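Equipment Planning Officer (robotic suturing), Plimemis Training Centre, Wuisan

Part-time or full-time, fixed term of 2 years, start in October
Contact: Rizal Lau, head of equipment

Plimemis is looking for a person who will plan and follow the purchase of equipment for our robotic suturing room. The post is new. Until now the buying was divided between the teaching staff and the finance office, and each side had its own spreadsheet. We would like to have one plan, written by one person, that both sides can read.

In the suturing room our course members learn to place and tie stitches with robotic instruments. The robot itself is under a lease and the lease will continue. What we must plan is all the rest: instruments with a limited number of uses, practice pads, needles and thread, lighting, the cameras, service visits, and the small parts which are always ordered too late. 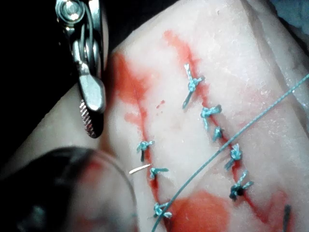 Interrupted stitches in teal thread, suturing room, Plimemis.

The first big task will be the budget for the coming year. The consumables line for the last year was planned at 2,389 euros and the real spending was 2,824 euros. The difference is not dramatic, but we could not explain it well when the finance office asked. Part of it was thread, part of it was express delivery. You will look at the orders, speak with the instructors and make a forecast which we can defend.

The second task is the tender for new instruments. We have one supplier, Flurow, and we are in general satisfied with them, but the contract comes to its end and we are obliged to ask for other offers. The tender will be published through Pivgate, our purchasing portal. Experience with Pivgate is welcome. If you don't have it, you will get an introduction from the finance office, it takes one morning.

The third task is a replacement plan for needle holders and other instruments. At the moment an instrument is replaced when an instructor complains, or when its permitted uses are finished, and often we learn about it on the same day as a course. We want to know this some weeks before.

What you will do during a normal week

You will be in the suturing room at least once, while people are working there, and note what is used and what is wasted. You will keep the stock list and place the orders. You will check delivery notes against invoices, and you will write to suppliers when something is missing. From time to time you will sit with an instructor who wants a new device and help to write down why it is needed, how much it costs to buy, and how much it costs to keep. The last of these is usually forgotten.

You will not operate the robot in courses. However, we will teach you the basic movements and you will tie some knots on a practice pad yourself. We think that it is difficult to buy a needle holder for other people if one has never tried to hold a needle with it.
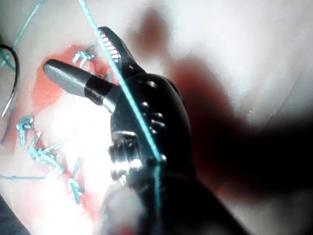
Reading time: 4 minutes

What we ask from you

Some years of work in purchasing, in laboratory or hospital stores, or in technical planning. A degree is welcome but we do not insist. You should be able to read a technical data sheet and to ask the supplier a direct question when the data sheet is not clear. You should be comfortable with spreadsheets, also with the ones made by other people.

Good written English is necessary for the letters to suppliers. Most of us in the house are not native speakers, so please do not worry about an accent or about small mistakes. Knowledge of medical devices is useful. We are a training centre and do not treat patients, therefore you will not need a clinical qualification.

Practice pads can carry red fluid that looks like blood, and sessions are done under strong light. Please consider if this is comfortable for you before you apply. You are welcome to visit the room first.

What we offer

A contract of 2 years with the possibility of extension, depending on the budget for the next period. You can choose full-time or 3 days per week. Work from home is possible for the desk part, but not on course days. Courses start at 8 in the morning, and on these days we expect you at half past seven to check the stock with the instructor. There is a canteen in the next building, and the train station of Wuisan is around 10 minutes on foot.

You will report to Rizal Lau and share an office with the person who plans the courses. This is practical, as nearly all surprises in the orders begin with a change in the course calendar.

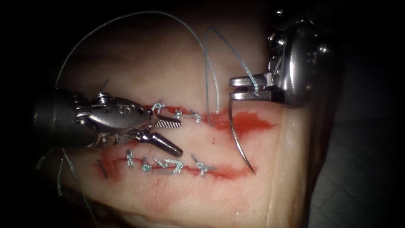

Can I apply if I have only bought ordinary laboratory equipment and never anything for a robot?
You are welcome to apply. The technical side can be learned here in the first months, and for us it is more important that you have managed a budget and compared offers before.

How to apply

Please send a letter of one page, a CV, and the names of two persons we may call. In the letter, describe one purchase you were responsible for which became more expensive than planned, and what you did when you saw it. Please leave out confidential prices.

Applications go through the jobs page of Pivgate, under "Plimemis, equipment". If the upload does not work, write to Rizal Lau by the contact form on our website and we will send you another link. We confirm every application.

The interviews will be held in Wuisan. They take one hour, with a short visit to the suturing room and a small exercise with a stock list. You don't need to prepare for the exercise. Travel costs inside the country are paid back when you give us the tickets.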